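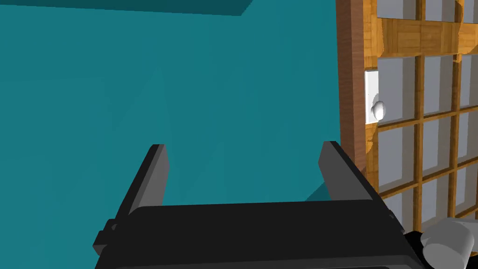
Yuxi Yu thinks the new seventh grade writing standards ask for too much too soon, and I want to take the other side, because I've been teaching with them since August and I'm having a blast!

The old list had 440 separate items. You couldn't teach it. You could only check boxes and hope. The new one fits on a page I keep taped inside my plan book, and my kids can read it themselves (one of them corrected me from it last week, which I loved).

**skerkora_mom**

> The new one fits on a page

A page of what, though? "Students write clearly for a range of readers." My son's teacher at Skerkora reads that one way and the teacher across the hall reads it another. I liked the long list. At least I knew what a comma splice lesson looked like and when it was coming.

**cero7th**

Fair! The short version leans hard on sample papers. Our department at Cero sat down with a stack of student essays and argued over every one until we agreed on what a 3 was. Best meeting I've been to in years.

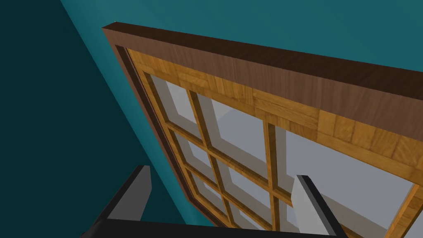 And we did it again after the first unit, with papers from both grades mixed together, and moved a few scores. Now when a kid asks why they got what they got, I can pull out a paper and show them.

**Yuxi Yu**

I didn't say the standards were bad. I said they were too much for seventh. Analyzing two sources against each other used to sit in grade 8, and I have kids still working on one paragraph. What do I drop to make room?

**cero7th**

I dropped the state capitals report. No regrets.

**jia_reads**

Ha, we kept ours and turned it into the two-source paper. Short articles, same town, different opinions. Try it, Yuxi, it's a great way in!
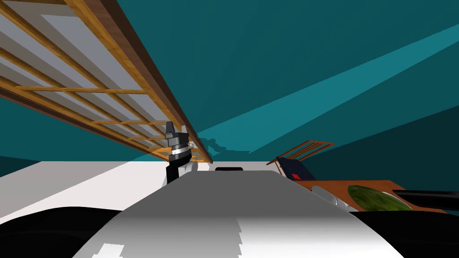 **CULTUVETTI, 19 Oct 2003**

Posting the notes from our district's open session, as promised. Seventh grade stays as written for this year. Teachers can send in sample papers with names removed, and the best ones go in a binder for every school. Parents get copies too if they ask at the office.

**skerkora_mom**

Okay, the binder I can get behind. Still want my commas.

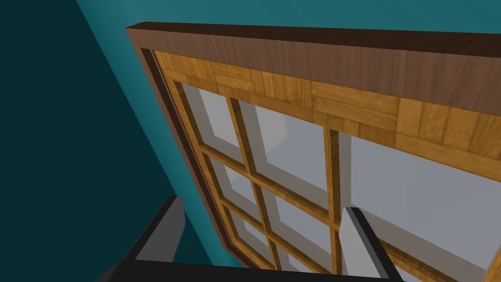 *Posted by jia_reads*

Sending in four of ours! Yuxi, are you in?

**Yuxi Yu**

One paragraph papers count?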